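An afternoon at the Nelness open day

I had been meaning to get out to Nelness ever since Yesenia Paucar told me they were letting people try the Salian, their hand-held gripper for recording demonstrations, before deciding whether to rent one. So on Saturday I drove the 70 miles, found the coffee (very good, and thank you to whoever brought the cardamom buns), and joined the two o'clock group.

Vidar Sundqvist showed us around and was patient with every one of us, me especially. You hold the Salian in one hand, squeeze to close the fingers, and do the chore yourself while the camera on the tool records it. The basic rental covers 300 recordings a month, checked by their own people, and Vidar was frank that the first 50 from any new customer tend to be practice.

My turn came at one of the white tables, with a wooden tray to work at. I liked how open the view is between the fingers, and I liked the brass bushings at the joints, which look like they belong on something meant to be repaired. The pads are another matter. They were scuffed pale in places, and the right one had a chipped lower edge. I asked about spares, and Vidar said a new pair comes with each rental — I would want that in writing.

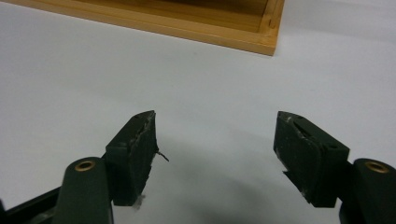

What it costs, and what I'd ask first

The monthly rental is $300, with shipping on top, and you can stop after any month. Menaka Kumarasinghe, who handles the orders, was happy to talk through the Bavix software as well, though I must admit I lost the thread somewhere around file formats and had to borrow Mizanur Talukder's notes on the way out.

If you go to the next one in February, ask how long the pads last in daily use, and whether left-handed people get on with the grip. I forgot both. Parking is behind the building, and the side door is the one that's open.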